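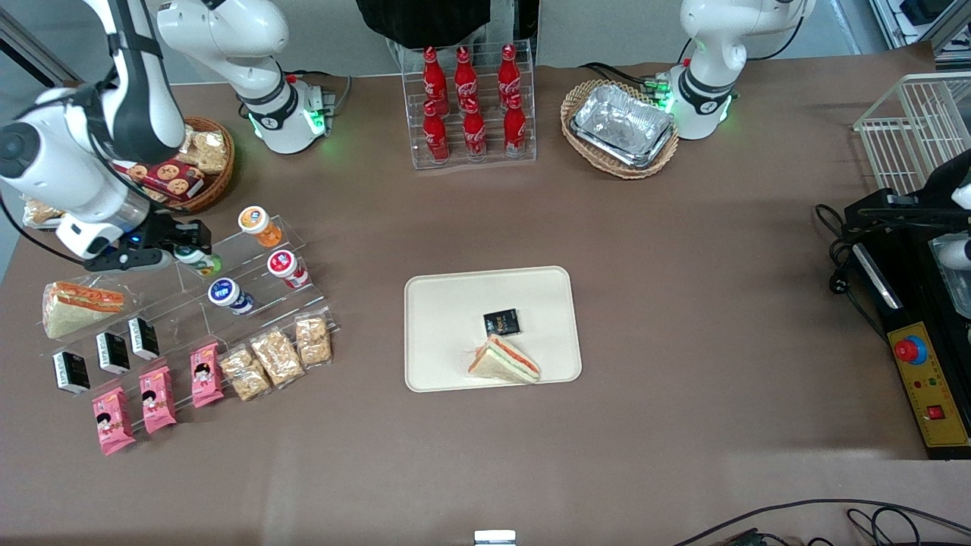

## 4.2 How listeners find a first song

**Figure 3.** A robotic arm holding a small round jar with a green lid over a clear acrylic display shelf.

We were lucky to have such generous people to talk to, and in September we sat down (often over a very long pot of tea) with listeners who had come to the bedroom-pop duo Bino through their debut EP, *Itidora*. Of the 700 people who filled in our questionnaire, 199 first heard the duo on a friend's playlist, a good many more than we'd guessed when we drew up the questions with Bevan Ngata. Radio accounted for 53, nearly all of them fans of the late show on Grarneo, where the title track was a favourite with the overnight host.

What struck us most was how fondly people remembered the moment itself, right down to the colour of the bus seat or the neighbour's dog barking through the chorus. Overgaard and Frandsen found much the same warmth in their earlier study of the Vestergaard choir recordings, although their listeners were older and mostly bought the music at concerts. We've kept their term "first-song memory" here, with one small change: we also count a song heard live, provided the listener could name it afterwards.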